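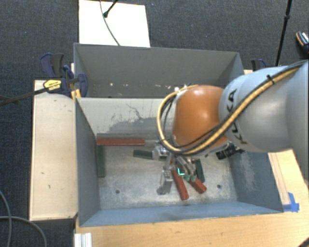 Sun-ja Ra wrote to ask whether the blocks can go straight into a metal bin or need a liner, and whether the red and the green can be bought apart. She has a class set and wants more green. Both questions come up often enough that the answers are now part of this page.

No liner is needed. The blocks can sit on bare metal, and the finish will pick up small marks over time, mostly at the corners. If you want to keep them looking new, a piece of thin felt on the floor of the bin helps. Red and green are sold in separate bags as well as in the mixed set.

Trullivberg Long Blocks

Long, straight-sided blocks in solid colors, for sorting, stacking, pattern work and floor building. Every block in the range is the same size, so the colors can be swapped freely in any layout.

What you can order

Mixed set, red and dark green: 64 blocks, half of each color
Single color bag, red: 8 blocks
Single color bag, dark green: 8 blocks
Bulk carton, mixed: 400 blocks, packed flat in layers

The dark green is a deep shade. Under weak light it can look close to black on a dark surface, so we suggest a light gray or white tray if color sorting is the point of the activity. The red shows up well on everything we have tried.

Color can vary a little from one batch to the next. If you are adding to a set you bought earlier, put the old batch number in the order notes and we will match it if we have the stock. The number is on the label of the bag, not on the blocks.

Storage

A wide, open bin works better than a deep tub. Blocks this long tend to lodge across a narrow container and the ones at the bottom are hard to get out. In a wide bin they lie flat or lean on each other and can be picked up one at a time.

We sell the Mescombe bin for this. It is a large gray metal bin with straight walls and no lid. It takes the full mixed set with room to move the blocks around. The bin is heavy when loaded. Lift it with two people, or leave it where it is and carry the blocks in the bags.

The Clumow bin is the smaller version. It will hold the mixed set, but you will have to stack the blocks in rows to get them all in.

Cleaning

Wipe with a damp cloth and a little dish soap. Dry before putting them back. Do not soak them and do not put them in a dishwasher. Pencil comes off with a white eraser. Permanent marker will leave a shadow whatever you use.

Bins can be wiped the same way. Dust collects where the walls meet the floor, and a dry paintbrush gets it out.

Replacements

Single blocks are not sold. The smallest quantity is the bag of 8. If a block arrives chipped, send us a picture and the batch number and we will mail a new one at no charge.

Ordering and delivery

Bags and mixed sets ship the next working day if the order is in by 2 p.m. Bulk cartons and Mescombe bins go by freight and take longer, and the carrier will call to set a time. Orders for more than 500 blocks are made up to order. Please ask for a date before you pay.

The Kļaviņa tray inserts that used to be listed here are out of stock until November.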